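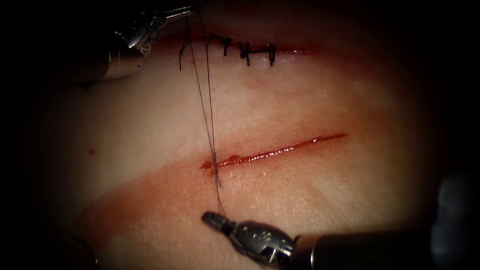
Suture Practice Pads - Frequently Asked Questions

What is the pad made for?
It is for training of skin closure. You can make a straight incision, close it with interrupted stitches, and then make a second incision parallel to the first one. Many learners like to keep the closed line next to the open one, so they can compare the spacing.

How many incisions fit on one pad?
We recommend 2 long ones. If they are too near to each other, the material between them can tear when you pull the thread.

Which thread should I choose?
A dark thread is the easiest to see on the pale surface. The Prultora starter set contains 70 lengths of black thread, already cut.
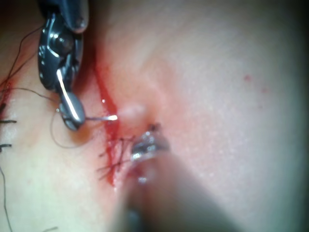 Photo: Ildikó Veres / Nultmont

Where should the needle enter?
Keep the same distance from the wound on both sides. Bring the curved needle tip close to the surface before you push, and follow the curve with your wrist. Please do not push it straight.

How short must I cut the ends of the thread?
Leave them long enough that the knot stays closed. Short ends lying in different directions are not a mistake, but they should not be caught under the next stitch.

Does the red fluid leave stains?
Yes, on the pad and on light threads. Wipe with a damp cloth soon after the practice. A weak pink color can remain - it does not change how the material behaves.

Can I order single pads?
Yes. The item number is 1340 for one pad and 2510 for the box. For orders from schools, please write to Andor Vida at our Ziltaldale office.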